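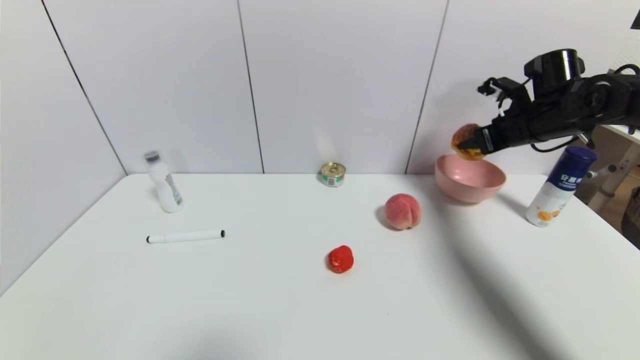
Step 3: Record your pick-and-place examples

OK, so your arm is bolted down, both cameras are streaming, and you're itching to collect some data. Great! Start a new session in Kadico, give it a name you'll still understand in March, and type the task sentence exactly once. Mine was "put the food in the bowl." Every episode in the session gets that same sentence, so check your spelling (I had 9 episodes of "put the foot in the bowl" before I noticed).

Drive the arm slowly and keep your speed even. If you stop to think in the middle of a reach, the model learns to stop there too, and then you get an arm that hovers and hovers. Close the gripper, lift, move over the bowl, open, back away, hit save. Fumbled it? Toss the episode and go again.

Move things between episodes! Swap the food, slide the bowl over, turn a bottle around. I change at least 2 things every time, and I leave some clutter on the table that the arm isn't supposed to touch.

Step 4: Check the wrist view

I skipped this on my first set and lost 364 episodes to it, so please don't be me. Open a few recordings in the Gravus viewer and pause just before the grasp.

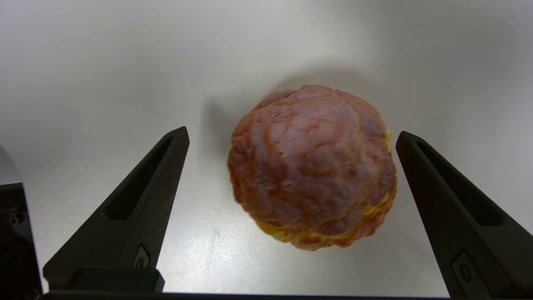 Your wrist camera needs to see both fingertips and whatever they're going for, all the way down. If a tip drifts out of view, loosen the mount, tilt it a little, and record a test. I like to check with the cream puff, with a finger on each side and a bit of table still showing in the gaps, so I can judge whether I'm centered before I squeeze. Then do the same check with something small.

Step 5: Export

Once you have some 200 good episodes, export the session and copy the folder to your training machine.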